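The Mule Road to Lernach: How a Mountain Garrison Was Fed for One Winter

By Hamdia Asfaw
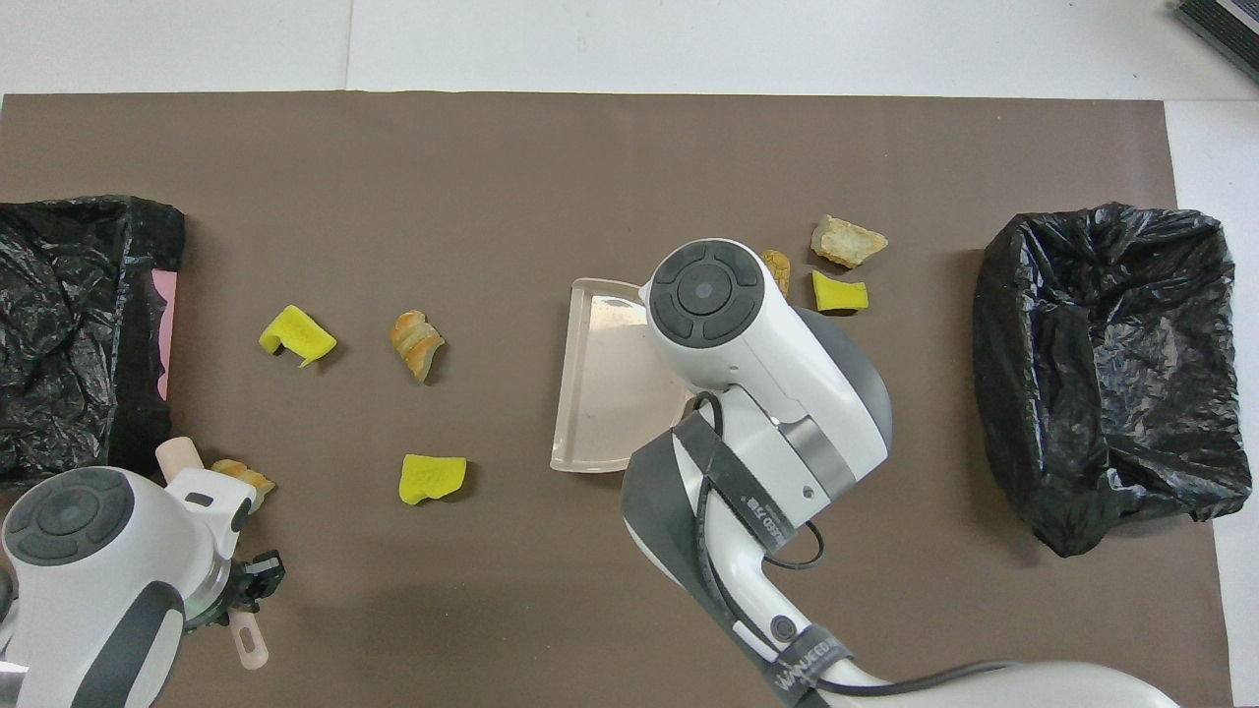 The garrison at Lernach held 800 men when the snow closed the lower valley. Its commander had stores for 17 days. The nearest depot was at Trillow, 40 miles away by a track that carts could not use past the first bridge.

Most histories of the campaign give the siege a paragraph. The guns were few, the assaults were small, and the fort did not fall. The supply record is more useful. It survives in two ledgers kept by the depot quartermaster, and it shows how the rations moved, in what weight, and at what cost in animals.

A mule on that track carried two boxes, one on each side of the saddle. The boxes had to match in weight or the load would turn on the steep sections. Flour was repacked at Trillow from large barrels into small sacks, a job that took longer than the quartermaster had planned. The ledger for January notes three convoys sent back because the sacks had split.

"People look for the battle," said Loukia Pappas, who edited the ledgers for publication. "The entries that mattered to the garrison were fodder and horseshoe nails."

Fodder set the limit. A mule eats part of what it can carry, and the share grows with each day on the road. By midwinter the convoys were delivering less than half of the weight they had started with. The answer was a relay post at Worku, where hay was stacked before the worst of the snow and fresh teams took over the loads.

The post was never attacked. Fasil Gebremichael, a retired army engineer who has walked the route, puts this down to the ground. The approach from the east is a bare slope with no cover - a raiding party would have been seen an hour before it arrived.

Rations at the fort were cut twice and restored once. The second cut, to half a pound of bread a day, lasted until the thaw opened the valley and the first carts came up as far as the bridge.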